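I have kept a paper calendar on my fridge for 24 years and I'm not giving it up, no matter how many times my sister Lotte sends me an invite to something called a shared family space. I joined it, fine. It pinged me 4 times before breakfast (twice about a dentist appointment that wasn't even mine!) and I turned the whole thing off.

My problem with phone calendars is that you only look at them when they yell at you. The one on the fridge I see every time I want milk. I know my nephew's recital is coming the way I know the weather, just from walking past it in my socks.

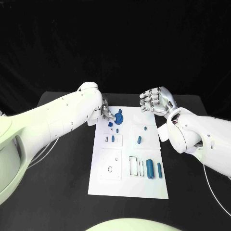 And people write on it! My neighbor Mirjam Segers came over for coffee once and penciled her own birthday into September, which I thought was a bit forward, but guess who got a cake. Try doing that to somebody's phone.

I'll admit paper loses sometimes. I've spilled soup on most of March. I also can't check it from the grocery store, so I've said yes to two dinners on the same Sunday more than once, and had to eat both.

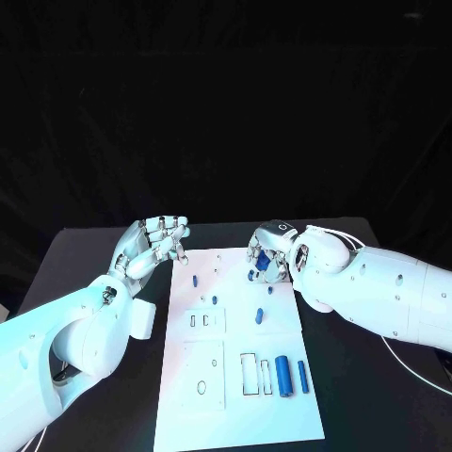
A calendar should also be a little ugly, if you ask me. The pretty ones make you scared to write in them. Lillura, the stationery shop near my work, sells one so gorgeous I bought it and then left it blank until June. I'd hang a plain black curtain behind my fridge before I'd own another one like that. Give me the freebie from the hardware store, with big squares and terrible photos of bridges.

So when Lotte says I'm making life hard for everybody, I tell her she has my number. She can call, I'll walk over to the fridge, and we'll both know in ten seconds if I'm free.

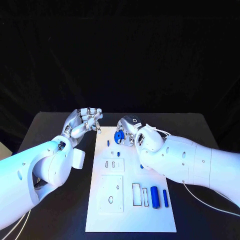 Grunamari, September

Short update, as a few of you wrote in. Yes, I keep the old ones. They're in a shoebox, soup and all, and Lotte borrowed one last week to settle an argument about when we painted the porch. She was wrong by a whole summer.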